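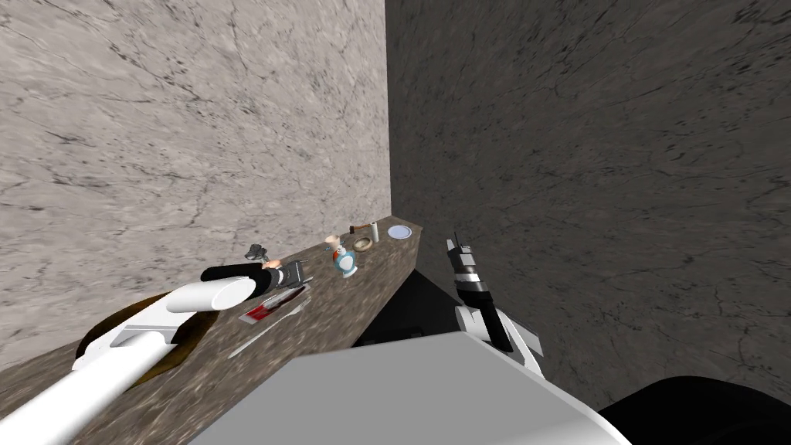 Simulated kitchen counter with two robot arms.

Censide Spoken Audio Collection

Summary
The Censide Spoken Audio Collection contains short podcast segments recorded for research on speech pacing and listener attention. Each segment is a calm, scripted reading by a single narrator, with or without background music. The collection is maintained by the Stanmont audio group. Questions about content should be sent to Desta Abera, and questions about access to Lionel Moulin.

Contents
The release holds 1,000 segments, divided into 4 series. Most segments run about 30 seconds. Every segment is supplied as a mono WAV file with a plain text transcript of the same name. The Bramatthorpe series was recorded in a treated studio. The Hubáček series was recorded in narrators' homes and has more room noise.

File layout
audio/ holds the recordings, one folder per series
text/ holds the transcripts
credits.txt lists narrators, editors and composers
splits.csv assigns each segment to training or test

A set of 100 segments is reserved for testing. No narrator appears in both parts.

Transcripts
Transcripts follow the recording, including repeated words and false starts. Breaths and music cues are marked in square brackets. Scripts were not corrected after recording, so spelling of personal names may differ between series.

Known limitations
All narrators read in American English. Music levels were set by ear and are not consistent across series. Two folders in the Hubáček series lack composer credits.

Terms of use
The collection may be used for noncommercial research. Music may not be extracted or redistributed separately from the speech. Narrators may withdraw their recordings on written request, and users are expected to delete withdrawn files when a new release is issued.

Last revised 15/10/2018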